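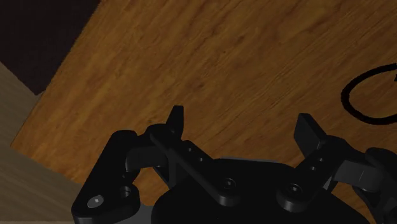
Fig. 4-1. Wrist view in the Skuvik simulator, gripper open over the bare practice table.

Section 4. Setting Up the Wrist View and Opening the Gripper

By now you should have the Skuvik simulator installed and your license key entered (if you don't, please go back to Section 2, which takes you through it at an easy pace). In this section we'll load the practice table, bring up the wrist view, and open and close the gripper for the first time. It's one of the nicer parts of the setup, so pour yourself a coffee and take your time with it.

Everything in this section happens on your computer. You don't need to have your Herkau arm unpacked yet, and if it's already bolted down and plugged in, please leave it switched off until Section 6. The simulator and the real arm share the same control panel, and we'd much rather you got comfortable with the buttons while they can't bump into anything.

Before you start

Close any other program that uses your graphics card heavily, such as a game or a video editor. Plug in your laptop if you're using one. The first scene you load can take a minute or two while the textures are prepared – after that it opens much faster.

Loading the practice table

1. Open Skuvik and choose New Session from the start screen.

2. Under Scene, pick Practice Table, Wood. There are other tables in the list, and you're welcome to try them later, but the instructions in this manual were all written with the wood one.

3. Under Gripper, pick Two-Finger, Black. The parallel-jaw model won't match the steps below.

4. Leave Objects set to None. We'll add things to pick up in Section 5.

5. Leave the port number at 751. If your network already uses that port, you can change it under Settings, but write the new number down, as you'll be asked for it again when you connect the arm.

6. Click Load and wait for the status light in the lower bar to turn green.

Note: If the status light stays yellow, the textures are still being prepared. Give it a little longer before you click anything else. Clicking Load a second time starts the whole job over, and we've all done that at least once.

Bringing up the wrist view

Skuvik opens with the room view, which shows the whole arm from across the table. It's a pleasant view and a fine one for showing the kids what you've bought, but for close work you'll want the wrist view. It looks past the gripper toward the table at a slant, so the palm of the gripper sits at the bottom of the window and the fingers point up into it.

7. Open the View menu and choose Wrist. You can also press F4.

8. Set Field of View to 58. Some users like it wider, and that's perfectly all right for looking around, but the wider settings stretch the fingers near the sides of the window and make distances harder to judge.

9. Click Home. The arm moves to its resting position over the table and stops there.

10. Compare your window with Fig. 4-1. You should see wood grain between the fingers and the linkages of the gripper to either side. The table sits at an angle in this view, with its corner over toward the left and the gray-beige floor beyond it. Part of a black ring shows on the wood at the right edge.

Your colors may come out a touch lighter or darker depending on your monitor, and there's no need to fuss over that.

Caution: If you see only floor, or if the gripper is missing altogether, don't try to steer back by hand. Click Stop, then Home, and let the arm find its own way. Steering blind in the simulator does no harm, of course, but it's a habit you don't want to carry over to the real arm.

Opening and closing the gripper

11. Find the Gripper slider on the right side of the control panel. All the way to the left is open, and all the way to the right is closed.

12. Drag the slider slowly to the right and watch the two fingertips come toward each other. The bars and outer links move along with them, and it's worth doing this a few times just to get a feel for how the whole linkage folds.

13. Drag the slider back to the left until it stops. The fingers should be spread wide, as they are in Fig. 4-1.

14. Now try the same thing with the keyboard. Hold O to open and C to close. Let go of the key and the fingers stay where they are.

15. Set Grip Speed to 23 and repeat steps 12 and 13. We suggest this setting for all of the lessons in Section 5. You can go faster once you've picked up a few blocks without sending them across the room.

Note: The slider remembers its last position when you end a session. If you close Skuvik with the fingers shut, they'll be shut when you come back. Please make a habit of opening the gripper before you quit, since Section 6 expects to find it that way.

Saving your view

16. Click Save View and give it a name you'll recognize. We use "Wrist Open" throughout the rest of this manual – if you choose something else, just remember to swap in your own name when you come across ours.

17. Choose File, then Save Session. The session is stored in your Skuvik folder along with the port number and the grip speed.

If something isn't right

The fingers don't move. Check that Hold isn't switched on at the top of the control panel. It locks every joint, the gripper included.

Only one finger moves. The wrong gripper file has been loaded. Go back to step 3 and choose Two-Finger, Black again, then click Load.

The picture is jerky. Turn Shadows to Low under Settings. If you bought your arm as part of the Maurya classroom bundle, the computer that came with it is already set this way.

The table looks flat and plain, with no grain in it. Textures are switched off. Turn them on under Settings, then reload the scene.

If none of this helps, write to the Ekusska support desk and attach your session file. Please mention which step you'd reached, and they'll pick it up with you from there.

Continue to Section 5, Adding Objects to the Table.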